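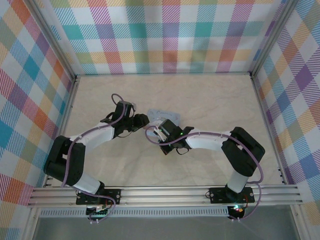 三方を囲むタータン柄の布面と、ベージュの天板。中央は淡い青色の小型カード

卓上用布製間仕切り「Rallirico」にパステルタータン柄を追加
5月より受注開始、布面のみの交換にも対応

作業台まわりの布製品を企画・販売するCirnixは、卓上用布製間仕切り「Rallirico(ラリリコ)」の柄展開にパステルタータンを追加し、5月より受注を開始します。今回の追加により、選択できる柄は全19種となります。

■ 製品の概要
Ralliricoは、作業台の左右および奥の三方に布面を立てる間仕切りです。カードの封入、小物の仕分け、見本の並べ替えなど、手元の作業範囲を区切って行う卓上作業を主な用途としています。手前側は開放とし、天板への物品の出し入れは正面から行います。
布面は支柱への着脱式です。既存の支柱を残したまま布面だけを交換できるため、柄の変更時に間仕切り全体を買い替える必要はありません。

■ 追加柄について
パステルタータンは、白地にピンク、青緑、オレンジ、黄、紫、青、緑の縞を交差させた格子柄です。従来のRalliricoは無地および細縞が中心で、複数の色を組み合わせた大柄の格子は今回が初めてとなります。
左右と奥の三面は同一柄で統一するほか、奥の一面のみを無地とする組み合わせも指定できます。布面は継ぎ目位置の柄合わせを行わずに裁断します。隣り合う面の縞の位置が一致しない場合がありますので、あらかじめご了承ください。

■ 先行設置の結果
発売に先立ち、カード製品「Prakiteo(プラキテオ)」の検品・封入を行うFung作業所にて先行設置を実施しました。期間中に扱ったカードは300枚を超えています。
作業者からは、淡色のカードを天板上に置いた場合の見分けやすさは無地の布面と変わらないとの回答を得ました。一方、格子柄の印刷物を扱う工程では、布面と印刷物の柄が重なって見えるとの指摘がありました。該当する工程には無地の布面を推奨します。

■ 仕様および価格
製品名:Rallirico パステルタータン
構成:布面3枚(左・奥・右)
布面の高さ:300mm、600mmの2種
交換用布面:1枚 1,649円(税込、高さ300mmの場合)
別売品:支柱、取付金具
受注単位:1組から
高さ600mmの交換用布面、および幅の変更を伴う注文は個別見積もりとなります。見積もりの際は、天板の幅と奥行き、支柱の位置をお知らせください。

■ 取り扱い上の注意
布面は支柱から外した状態で手入れを行ってください。布面に物品を掛ける使い方、および火気の近くでの使用はできません。画面表示の環境により、掲載写真と実物の色味が異なる場合があります。

■ 布見本の貸し出し
パステルタータンを含む全柄の布見本を、法人および団体向けに貸し出します。希望する柄の名称と送付先を明記のうえ、Cirnixの製品窓口までお申し込みください。貸し出しは無料ですが、返送時の送料は申込者の負担となります。

本件に関するお問い合わせ先
Cirnix 製品窓口(Rallirico担当)
受付時間:午前10時から午後4時まで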